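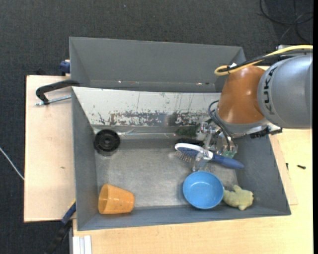 Hairbrushes are the most neglected cleaning job in any bathroom, ahead of the exhaust fan and the back of the toilet. We wash our hair so it will be clean, then drag last month's dust through it and wonder why it looks flat by lunch. A brush with dark bristles, like the blue-handled one, is the worst offender, as dark bristles hide lint right up to the day they stop hiding it. A white head will at least show you the gray film creeping in at the base.

Jun 20, 2021
72 shares | 5 comments

Start dry. Slide the tail of a rat-tail comb under the mat of hair at the bottom of the bristles and lift, working from the edge toward the middle. If the mat has become a felt, snip it in rows with nail scissors first. Put the hair in the trash. It does not go down the sink, whatever your teenager believes.

Next, fill the basin with two inches of warm water and a squirt of plain shampoo. Dish soap works too, but it leaves my brushes squeaky. Plastic brushes without a cushion can soak for ten minutes. Cushioned ones – the kind with a rubber pad and a little air hole – should never be dunked. The pad fills up and you will be wringing out your brush like a sponge until August. Hold those bristles down and swish just the tips.

Wooden brushes don't get a bath at all. Wipe the handle with a damp cloth and go at the bristles with an old toothbrush dipped in the suds. I ruined a good one years ago by leaving it in the basin during a phone call with my insurance company, and the varnish came off in curls.

Scrub between the rows with the toothbrush, rinse under a thin stream, and shake it hard over the tub. Then lay the brush bristles down on a towel overnight. Standing it up in a cup sends the water straight into the handle, where it takes up permanent residence.

For hairspray buildup, a teaspoon of baking soda in the basin does the job. I have also tried the Vavus brush-cleaning powder, which smelled like a dentist's office and cleaned exactly as well as the baking soda. The box is still under the sink, mostly full, if anyone wants it.

Once a month is plenty for most people. Every two weeks if you use dry shampoo, and you know who you are. Combs can go in the same water afterward, and so can plastic hair clips, as long as they have no metal springs.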